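Notes from the gripper desk

If you stopped by the Varulthorpe space in October, you probably saw somebody standing at a white desk with a gripper in each hand, opening and closing the same drawer. That was most of our month! We're collecting examples for Plurnoveo, the learning system we share with the folks at Mäkelä, and the drawer set now stands at 362 takes. The goal is 530 before we retrain.
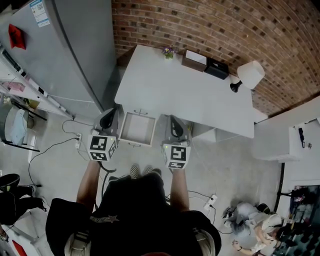

From the Statilgate newsletter desk

I did a morning of it myself and I have new respect for the regulars. You hold the two grippers out in front of you, you keep the marker cubes where the cameras can find them, and you try to move like a person who isn't thinking about any of it — which took me a good hour. My first batch was so stiff and careful that I threw most of it out.

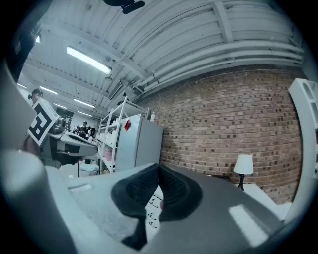

We've also gotten pickier about what counts as a keeper. A fumble is fine if you recover from it, and I'd even like more of those (the system has to learn what to do after a bad grab somehow). What we toss are the takes where someone stops halfway to think. And please vary your starting position! We had a long run where everyone began from the same spot.

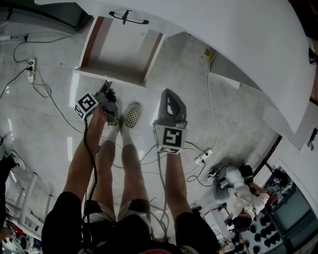
Cable checks now happen before every session, and sessions are capped at 3 hours because forearms get tired and tired forearms make sloppy takes. After the drawer comes the tabletop set, with a first target of 300. Sign-up is on the usual sheet, and the early slots go fast.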